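Blog > Slow Mornings > Moving & Settling In

Six weeks in Skunbridge and I finally have opinions

So I moved! Those of you who've been reading since the Grirnbridge days know I'd been threatening to do it for ages, and in March I finally packed up the car (three trips, one broken lamp) and came out to Skunbridge. Population 4,000, one grocery store, a river that smells a bit funny when it's warm, and a bakery that opens at 5 in the morning. I have been to that bakery more times than I'm willing to put in writing.

Lots of you have written to ask how I'm finding it, and I keep sending back these long rambling emails, so I thought I'd ramble in one place.

The quiet took some getting used to. In Grirnbridge I lived over a bus stop and slept like a rock, and my first week out here I lay awake listening to the fridge. I'm fine now. I've also stopped locking the car and then walking back to check I locked the car, so that's ten minutes of my day returned to me.

Weather-wise it's cooler than I expected. We're up at 1,834 feet, which doesn't sound like much, but the evenings drop fast and I've been living in sweaters long past the point when I'd normally put them away.
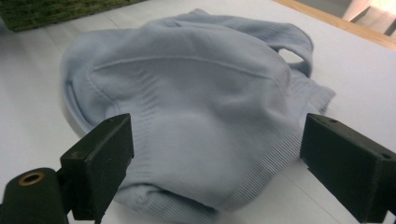
Do you miss having everything within walking distance?

Less than I thought I would, apart from the library. The old one was two blocks from my door and I used to wander in without a plan. Now I have to drive to Pristgate for anything bigger than the little lending shelf in the post office, and it turns a browse into an outing. I go every other week with a tote bag and a sandwich and make an afternoon of it.

The money side, for the people who asked (you know who you are, and I love that you just come out and ask). Rent is $319 a month less than I was paying before. Some of that gets eaten by gas, and a bit more gets eaten by the bakery, see above. I'm still ahead. I put the first month's difference toward a secondhand kitchen table, which I got for a good price and then couldn't fit through the door. Legs off, legs back on, one leg slightly wrong. It rocks when you lean on the left side. I've decided I don't care!

Groceries are the one thing I'd warn you about. The store is perfectly nice but it runs on its own logic. Produce comes in the morning and the good stuff is gone by lunch. Cilantro appears when it feels like it. I've started planning dinners after I shop instead of before, and I'm eating a lot more cabbage than I ever have in my life. I have a cabbage and noodle thing I'll post soon, it's very good with too much black pepper.
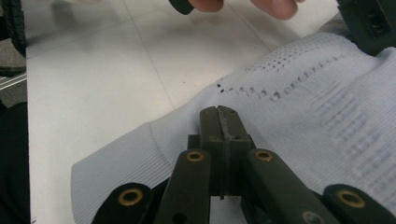 Posted by the Slow Mornings author | filed under Moving & Settling In

Okay, making friends. This was the part I was most nervous about, being a person who will cross a street to avoid small talk. What worked for me was turning up at the same place at the same time over and over until people started nodding. Then the nods turned into hellos, and then somebody at the bakery counter asked if I was the one with the table, so word had gotten round.

There's also Sqalli, the coffee place by the bridge, which does a puzzle night once a month. You sit down wherever there's a gap and start on the edges. I went expecting to stay half an hour and I closed the place down. We didn't finish the sky.

Next up is the garden, which is currently a rectangle of weeds and one very confident rhubarb. If anybody knows what to do with that much rhubarb, please tell me, I've already made crumble twice.

Comments (3)

rivermint
Rhubarb and ginger jam! It freezes fine if you can't face the jars. Also please post the cabbage thing.

two_left_boots
We did the same kind of move years ago and the fridge noise got me too. I ended up running a fan all winter.

Oatcake
Fold up a piece of cardboard and stick it under the short leg. Mine's been there so long it counts as part of the table.

Contact | © Slow Mornings, all rights reserved | Back to top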